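Balance notebook, build 101, supply and power buildings

Pulled the Clutow numbers again before lunch. The Clutow is supposed to be the cheap thing you plant first and forget. At present people plant it first, then plant six more, and the enemy base has no floor left. Build time is still 20 seconds. I raised it once and put it back the same afternoon, so let's call that research.

Logged matches since the last patch: 1,326. The Lunex side wins too many of the short ones. I blame the power radius, which still reaches uphill through a cliff for reasons known only to whoever wrote the cliff code (me).

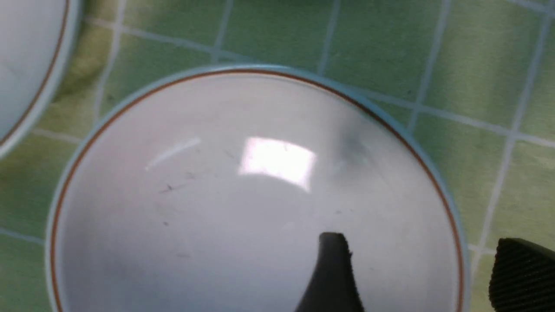
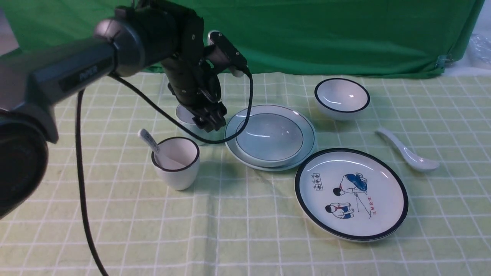
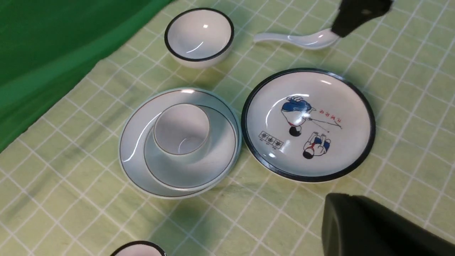
White dishes, all three.

Stillska, March

Radius now stops at the cliff edge. It also stops at ramps, bridges and one suspicious patch of grass on the Pan map. Ramps fixed. Grass under observation.

Tried letting a Clutow lose power slowly when its neighbor dies, in place of going dark at once. Looks lovely. The AI opponent reads "half powered" as "not built" and keeps ordering replacements until it's broke. It had banked nearly 3,000 ore before this and ended the match with a very well lit corner and no army. Reverted, with regret.

To do:
– tooltip still says "supplies power to nearby powers"
– refund on cancel pays out twice if you click fast enough, and testers click fast enough
– ask whoever owns the Pan map about the grass
– leave build time alone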